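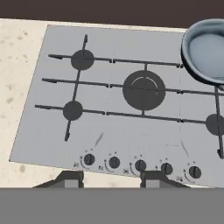

Session 6: Where the examples come from
Notes by Catalina Acuña

Please read these before the lab. They replace last year's handout, which was too cheerful.

Most papers on learning from demonstration give the data one paragraph. You get a number of episodes, a list of tasks, and a success rate at the end. Ask first what an episode was, who decided it counted, and what happened to the ones that didn't.

Our running case is the Prandska kitchen set: 600 simulated episodes. The set is said to have started from 60 demonstrations driven by a person, with the rest made by shifting objects and replaying pieces of those 60. So is it 600 examples or 60? My own view is that it's closer to 60, with a lot of jitter. Oriana Ibarra, who takes the lab, disagrees and will tell you why.

Things that get multiplied along with the good moves:

Pauses. People stop to think while driving the arm. The copy stops too, and the learner picks up stopping as a skill.

Viewpoint habits. A person driving from a fixed side view makes different approaches from one driving from the wrist view. If the notes don't say which was used, assume you don't know.

Endings. Someone has to say when a task is finished. Prandska ends an episode when the object is within a set distance of the target, whether or not the gripper has let go.

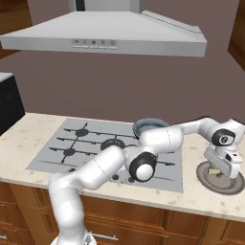

That last one deserves some suspicion. Putting a thing on a plate is a favourite task because it's easy to score – and easy to score badly. A rule based on distance will pass an object hanging just over the plate. When we rescored one batch with a release check added, the success rate came out at 67 per cent. The rate in the accompanying notes was a good deal higher. Neither figure is wrong, but they are answers to different questions.

Simulation gets oversold here as well. Yes, it's cheap, and you can reset a kitchen in no time. You also get worktops that never have crumbs on them and friction that somebody typed in. Leiva, the other set we use, varies its lighting and surface textures and calls this diversity. Look at the arm paths before you agree.

For the lab: take 6 episodes from either set and watch each one right through, at normal speed. Write down where you would have ended it, then compare with the label. Don't plot anything until you've done this.

Write-ups are due December 15, 2019. One page is plenty.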